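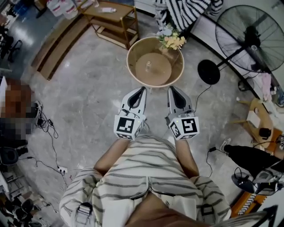 The Stunport Handheld Team

Welcome, and thanks for stopping by our little corner of the company! We're the people behind the Stunport hand-held gripper kit, and if you have ever called with a question about one, chances are you talked to one of us (and chances are we kept you on the phone longer than you planned, sorry about that).

Margit Illés started the team in February with four people and one long table, and there are 14 of us now, split between building, testing and looking after customers. Andor Hajdu runs the testing side, and he is very fond of ordinary household things: baskets, bouquets, glass bottles with shiny caps, anything you might have at home that a gripper ought to be able to pick up and put down nicely.
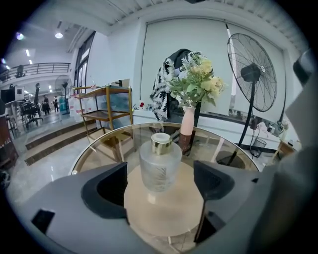
We like to try every set on that sort of thing before it goes in the mail, and we keep notes on all of it, which we're always glad to share if you ask. Each kit comes as a left and right pair, with spare finger pads and a printed setup guide that Margit has now rewritten more times than she'd care to admit. You can buy the kit outright or rent it for 20 days at a time, and plenty of folks rent first, so please don't feel shy about it! Our friends at Fellex handle repairs, and nearly 73 customers have taken our Britix starter class so far.

If you'd like to come by and try a pair yourself, write to the team through the contact page and Andor will find you a time.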